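Filed under: Toy Library > Shelf Checks > Blocks & Building

Forsyth Toy Library, monthly safety check, wooden board and block set no. 82
Checked Wednesday, August 1, 2018

Board surface: PASS. I ran my palm over the whole top, with the grain and then against it, and didn't pick up a single splinter. It really is a lovely piece of maple-colored wood and I'm always glad when this set comes back to us.

Board edges: PASS, with a comment. The front edge felt a bit rough in July, so I gave it a light going-over with 400 grit and wiped it down. Please check it again next month.

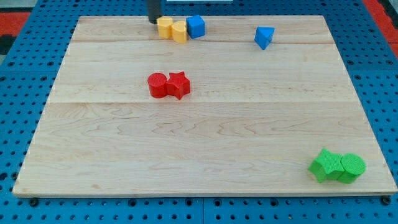

Joints between planks: PASS. A fingernail slides across every seam without catching, and I couldn't rock one plank against its neighbor, however hard I leaned. The seam toward the back is the one to watch, I think, as that's where the yellow cylinders and the blue cube tend to get parked, and little ones do love to bang them down.

Block corners: PASS. Cubes are nicely rounded. The star prisms have the pointiest corners of the bunch, so press each one with your thumb (go gently!) and set it aside if it feels sharp.

Small parts: PASS. Every piece tried in the Jinilo test tube, and none of them fit.

Color rub: PASS. Damp white cloth, good firm rub, nothing came off.

Storage bag: FAIL. Drawstring is fraying badly. Replacement ordered from Wakimance; keep the set off the shelf until it comes.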